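Chapter 2
Sorting and Classifying

Every science starts with a pile of stuff! Before Kadir Ersoy could say anything useful about the 275 beetles he brought back from Hosness, he had to decide which ones belonged together, and that meant choosing a rule. Size? Color? Shape of the wing case? Each rule gives you different groups, and that's the fun of it. 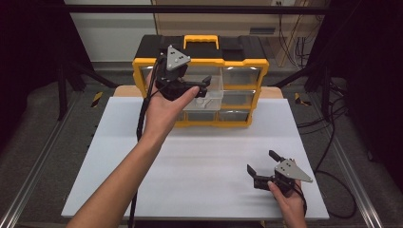 Figure 2.1 A parts organizer with one drawer pulled out.

A group in a classification is called a class. Good classes don't overlap, so any item has one place to go. Think of drawers with walls between them: a button can sit in one or the next, never both.
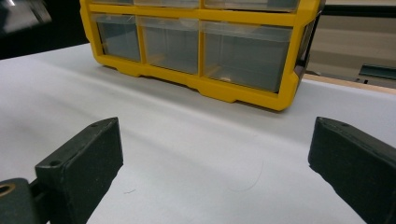
2.1 Choosing a Rule

Take nine leaves from one street and sort them by edge (smooth or toothed). Now mix them up and sort again by length. Did any leaf change neighbors? Write down both rules before you read on, and keep your leaves for Section 2.3. 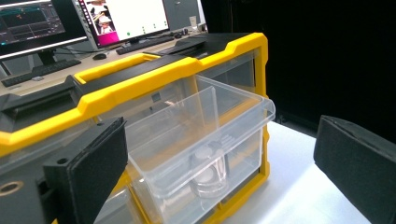

Figure 2.2 Clear drawer, partly open.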